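Gurkbridge Shawl Pattern: Frequently Asked Questions

Which yarn was the pattern written for?

The original was knit in Pirum Fingering, a two-ply wool with 200 yards per skein. Any fingering weight wool with similar yardage will work. Superwash yarn grows when blocked, so go down one needle size if the finished width matters to you.

How much yarn do I need?

The small size uses 1,464 yards and the large size uses 2,971 yards. Both figures include the border and the swatch. They do not include a second border repeat. If you plan to add one, buy an extra skein from the same dye lot.

Can I substitute Hilau Lace?

Yes, held double. Held single, it gives an open fabric and the center panel loses its shape after one wash. Wind both strands into one ball before casting on.

What is the gauge?

24 stitches and 40 rows to four inches in garter stitch, measured after blocking. Row gauge matters more than stitch gauge in this pattern. The border is joined to live stitches at a rate of one border row pair per stitch, and a loose row gauge makes the edge ruffle.

Do I have to use the provisional cast-on?

No. A long-tail cast-on over a needle two sizes larger can be picked up along the bottom edge later. It leaves a visible ridge on the wrong side. The crochet version of the provisional cast-on is easier to remove than the waste-yarn version.

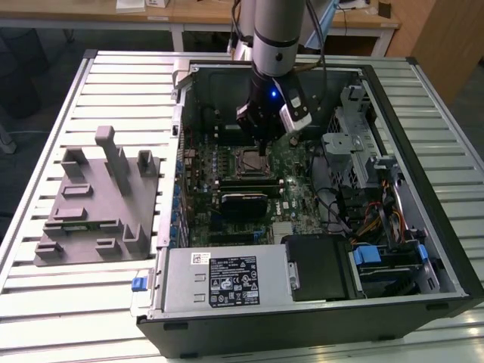 4 min read

My stitch count is off after the first lace chart. What went wrong?

Check the double yarnovers first. On the return row, each double yarnover is worked as knit one, purl one. If it is worked as a single stitch, the count drops by one for every repeat. Next, check the center spine. The double decrease there removes two stitches and is balanced by the yarnovers on either side of it.

Why do the charts show only right-side rows?

All wrong-side rows in Charts A and B are purled, except for the first and last three stitches, which are knit. Chart C is worked in the Iordache edging and shows every row, with wrong-side rows read from left to right.

Can I use a lifeline with interchangeable needles?

Yes. Thread smooth cotton or dental floss through the small hole used for tightening the cable, then knit the row as usual. Keep the lifeline out of the stitch markers. Place it on a wrong-side row at the end of a full repeat.

How should the shawl be blocked?

Soak in cool water for 20 minutes and press out the water in a towel. Run wires through the top edge, pin the spine, then pin each point of the border. Leave it pinned until fully dry.

Is there an errata list?

One correction applies to printed copies from before November. In Row 17 of Chart B, the second symbol should be SSK, not K2tog. Downloaded copies already have the change.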